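The box on the bed

I have been putting off the spare room since May, and last week I finally ran out of excuses. Jirayu Chaimongkol, my oldest friend from college, is coming to stay for a fortnight, and it seemed only fair that he should be able to get from the door to the bed without climbing over anything.

So on Thursday, 14th March, I took a cup of tea upstairs, put the radio on and opened the top drawer of the chest. You know the drawer I mean. Everyone's got one (please tell me everyone's got one). Mine holds all the bits that have no proper home: half-finished tubes of hand cream, spare buttons in those tiny plastic bags, tape, pots of something or other, three phone chargers for phones I no longer own. I once paid £84 for a set of drawer dividers from Nenska and they've been sitting flat in their wrapper on top of the wardrobe ever since. They're a centimetre too wide. I did measure! I just measured the wrong drawer.

My method, if you can call it that, is to tip everything out on the bed and then put back only what I can name a use for. The bed is the best place for it by miles. It's the right height, nothing rolls very far, and you can't go to sleep until you've finished. I like to have an old cardboard box to sort into as well, because a proper storage box makes me feel I have to get it right first time, and with cardboard you can change your mind as often as you like.
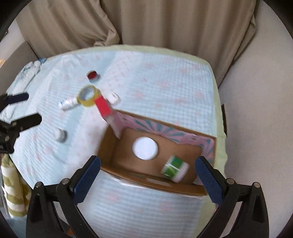

The trouble is that I get sidetracked. I picked up one little pot, wondered how old it was, went to the bathroom to compare it with the one in there, and came back twenty minutes later having cleaned the sink. Then my sister rang. Then I found a receipt from Ratach, the fabric shop that used to be next to the bakery, and had a little sit down thinking about the curtains I never made. I've still got the fabric – it's under this very bed, so that's another day's work.

Tape is my other weakness. Whenever I need some I can't find any, so I buy another roll, and then they all come out of hiding together. I've decided tape now lives in the kitchen, next to the scissors, and I've told the whole household. We'll see how long that lasts.

By teatime the drawer was wiped out and lined with some leftover wallpaper from the hall. The lining has gone in slightly crooked and I'm leaving it. Creams and lotions are at the front, sewing things at the back, and the chargers have gone in a bag for the recycling place on Evard Road, which takes small electricals on Saturdays if you get there before noon.

Next up is the wardrobe, which frightens me a bit. There's a suitcase in there I haven't opened since we moved. If any of you have a good way of storing spare duvets that doesn't involve those vacuum bags (mine always puff up again by the morning), do leave me a comment. Jirayu gets here on the late train and I still need to find him a pillow.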